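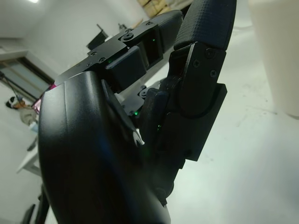 How many demonstrations does a person need to give before the hand can repeat a task without help? In our trials 30 were enough for the simple pick-and-place tasks, while tasks that needed a change of grip took 200.

3.2 Collecting demonstrations

Demonstrations were given in two ways. In the first, the operator held the arm near the wrist and guided it through the task, closing the fingers with a foot switch. In the second, the operator wore a tracked glove and drove arm and hand remotely from a desk in the same room. Joint positions, motor currents and the wrist view were logged in both cases with the Gaslow recorder.

Figure 3. The hand seen from the wrist camera. The patterned pad on the fingertip is the contact surface; the green lights are on the finger assemblies.

Guiding by hand gave smoother arm paths, but the operator's forearm often blocked the wrist view, and 56 recordings had to be dropped for this reason. Remote control left the view clear. Its weak point was grip force: operators could not feel contact through the glove and tended to squeeze too hard, most of all on the Lamthorpe peg set. We did not correct the force values afterwards.

Each recording was cut by hand at the first and last movement of the arm. Pauses inside a recording were kept. The two sets were trained separately and then together, using the settings in Section 3.3.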